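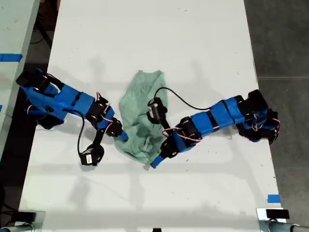
Two arms and a green cloth on the bench.

Week 5 handout: Pressure care and seat cushions
Prepared by Imelda Dizon. Read before the prac.

Last week covered measuring for seat width and depth. This week is about what goes between the client and the seat.

1. Why pressure matters
Skin and the tissue under it need blood flow. When a person sits for a long time without shifting, the tissue over the bony points is squeezed between bone and seat. In sitting, the main points are the two ischial tuberosities (the sit bones), the sacrum and the tailbone. A client who slides forward in the chair loads the sacrum and adds shear, so check pelvic position before you blame the cushion.

Higher risk clients include those with reduced feeling, poor nutrition, incontinence, or a past pressure injury at the same site. Ask about past injuries directly. Clients often leave them out.

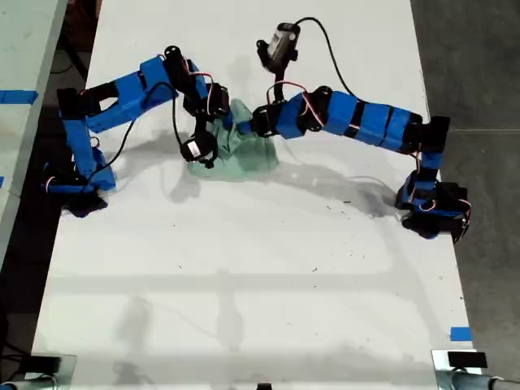

Foam is light, cheap and stable for transfers, but it breaks down with use and heat. Gel and fluid cushions spread load well and are heavier to lift into a car. Air cushions give good immersion if they are set up properly -- an underfilled one lets the client bottom out, and an overfilled one is like sitting on a ball. Hybrid cushions use a foam base with gel or air under the pelvis.

2. The hand check
With the client seated and feet supported, slide a gloved hand, palm up, under the lowest bony point. There should be a small gap between that point and the base of the cushion. Follow the maker's fitting guide for the exact amount. Repeat after the client has sat for a while, and again if the cover is changed.
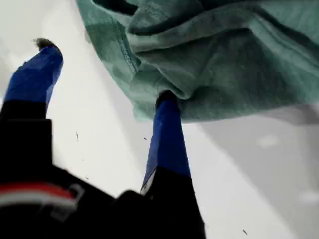 3. Case for discussion
Suleiman uses a manual chair full time and drives to work. His foam cushion is 2 years old. He has redness over the left sit bone that is still there at bedtime. Work in pairs and write down:
- what you would look at before changing the cushion
- which cushion types you would trial, and in what order
- what you would tell him about shifting his weight at work

Bring your notes to the prac. Ese Amadi will be taking the Tuesday group -- everyone else is with me as usual.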